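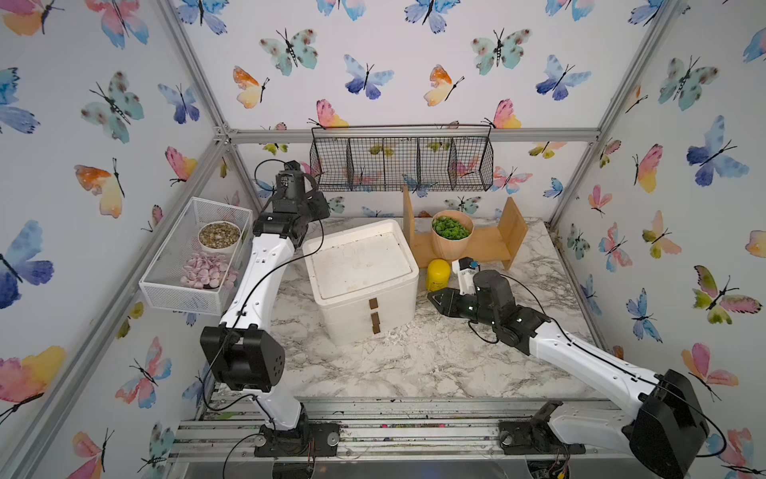 Two arms at the marble countertop, the right one reaching for the yellow can.

Home Visits Workshops Past trips Contact

July 12, 2020
By the Ostano visits group

We had wanted to see the Selness workshop ever since December, when one of our members came home from a trade evening talking about nothing else. So 13 of us took the early bus out to Flalatum, and I think all 13 would go again tomorrow!

Selness does small handling work for other companies: sorting, sample packing, putting mixed goods back where they belong. For years that meant long tables and a lot of hands. Now part of the floor is given over to booths with robot arms, and the people from the tables are the ones teaching them. We went in expecting a tour of machines and spent most of the morning talking to the staff, who were very generous with their time.

The booth we stood at longest has butterfly wallpaper (yes, really, and it's lovely). The arms practice on whatever is on the counter, and there was plenty: a foam box with a lid, a bowl of seeds or something like them, a heap of pale pink shell shapes, a wooden bowl full of bright green bits like peas. One operator told us that round, slippery things are the hardest to teach, and that you stop noticing how clever your own fingers are until you have to show a gripper the same thing over and over.

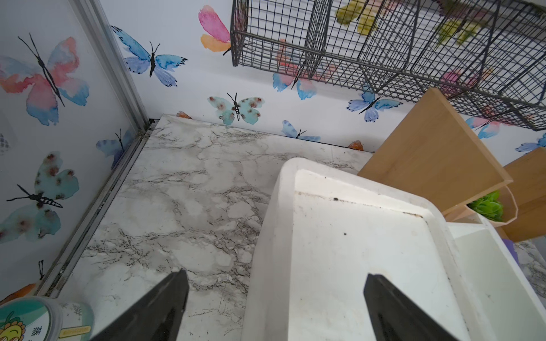
Gripper fingers at the white tray, looking toward the wire rack and the wooden shelf.

Her day used to be standing and packing, 1000 pieces on a good shift, and by the evening her wrists would let her know it. These days she sets up the counter, runs the arms through a job, watches for a bad grip and writes down what went wrong. She likes the writing down more than she expected. A man at the next booth was less sure. He misses the chatter at the long tables, and he said watching a screen tires him in a new way. They now swap every 66 minutes between booths and bench work, which was the staff's own idea, and both of them agreed it helps.

Cleaning came up a lot. Crumbs and dust get into the rails and trays, and the arms don't care, so somebody has to. There is a brush on a hook at every booth and a friendly argument over whose turn it is.

We also asked about jobs, of course. The answer was that 16 people have moved over to the booths so far and each of them got paid training time through a course called Yáñez. Some want to go further and learn the programming side. Two went back to the benches by choice, and no one seemed to hold it against them.

Then came the part I enjoyed most, watching small objects being handled one at a time. 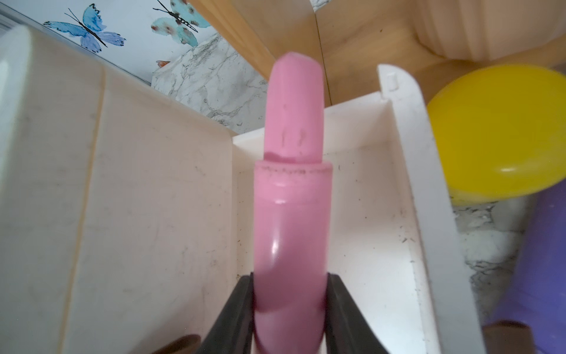
It is slow work, and I could have stayed for hours. You find yourself leaning in and holding your breath over a piece of plastic! The operators still do it too, they told us, even after months at it.

Lunch was in the canteen (get the soup), and we caught the late bus with our pockets full of leaflets. Selness takes groups again in the fall. If you want to join the next trip, put your name on the sheet at the Ostano front desk and bring flat shoes, as the floor tour is longer than it looks on the map.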